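**Regras para a célula de desmontagem: quem aprova o quê?**

**tetteh_quaye** escreveu:

Pessoal, estou fechando a folha de boas práticas pra nossa célula de desmontagem de PCs na Plerkent e queria palpite de quem já passou por isso. O lote de agosto são 885 gabinetes, quase tudo torre velha de escritório, e o braço trabalha direto dentro do gabinete, com a placa ainda no lugar.

Minha proposta até agora:

- placa desligada da tomada e capacitores descarregados antes de liberar o braço
- velocidade reduzida sempre que a garra passar da borda do gabinete
- limite de força separado pra região do soquete
- cabo solto se prende ou se tira antes, sem exceção
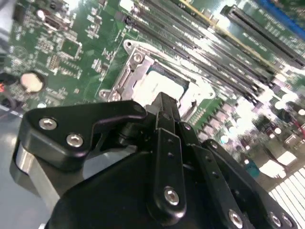 O terceiro item é o que mais me deu briga aqui dentro. Eu queria um limite único pra placa inteira, mais fácil de auditar, só que a trava do soquete pede mais força do que qualquer outra coisa ali em volta. Com dois perfis, alguém precisa garantir que o robô volta pro perfil baixo quando sai do soquete. Vocês fazem isso no programa ou no controlador de segurança?

**marlene.hinrichs** escreveu:

No controlador, Tetteh, pelo amor de Deus! Programa qualquer um edita às duas da manhã pra ganhar ciclo (já vi, e já fui eu, confesso). Aqui na Kuhlmann a troca de perfil depende da zona e precisa de senha pra mexer.

**hsperling** escreveu:

Discordo um pouco. Zona fixa funciona se o gabinete entra sempre na mesma posição, e torre velha vem amassada, torta, cada uma de um fabricante. Eu prefiro teto de força no controlador e o ajuste fino no programa, com revisão de outra pessoa antes de rodar.

**tetteh_quaye** escreveu:

Helmut, faz sentido, o nosso gabarito tem folga mesmo. Vou escrever assim: teto no controlador, ajuste no programa, duas assinaturas.

Outra dúvida é a pasta térmica. Na folha antiga só dizia "limpar", e cada turno entendia uma coisa. Quero pôr que o processador só sai do soquete depois da limpeza – manual, com pano e álcool, braço parado e travado. Pasta em dedo de garra vai parar em tudo que ele pegar depois.
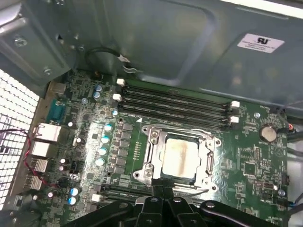
**Ingeborg Baumgart** escreveu:

Com o braço travado eu concordo, mas manual em 885 máquinas? Vai colocar gente com a mão na zona do robô 885 vezes. Pra mim a regra tinha que ser o contrário: tira com pasta e tudo, limpa na bancada, e o dedo da garra é limpo a cada troca de bandeja.

**marlene.hinrichs** escreveu:

Tô com a Ingeborg. Menos entrada na célula, menos chance de alguém pular o bloqueio.

**tetteh_quaye** escreveu:

Hmm, não tinha pensado por esse lado. Vou testar do jeito dela num lote de 78 e volto com o resultado. A parte do bloqueio fica na folha de qualquer forma.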